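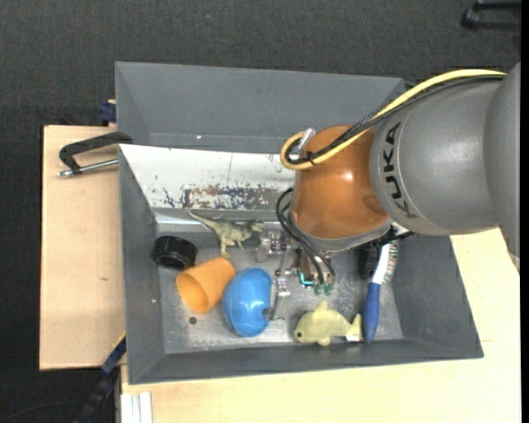 Step 1: Empty the toy bin

Every tidying guide I read before writing this one promised a toy bin that stays sorted. I don't believe in it. A metal bin with sloped sides sends things to the middle, and within a day the dinosaur is back with the markers. What you can do is clear it out quickly and often.

Take out the soft things first. A plush fish goes straight to the shelf, or to the wash if you have doubts.

Step 2: Sort into 2 piles

Drawing things and toys. The guides want 12 categories with printed labels – I tried that in March and gave up. Markers go in a cup, caps down. An orange plastic cup from the bin itself will do, so skip the fancy organizers.

Balls and small plastic animals make the second pile. Stray caps and rings with no known owner can wait 21 days in a jar, then out they go.

Step 3: Wipe the bin

Warm water and dish soap, then a dry cloth. Old paint stains may not come off. I doubt the miracle sprays do any better, and a clamp holding the bin steady will help more while you scrub.

Put the toys back, biggest first.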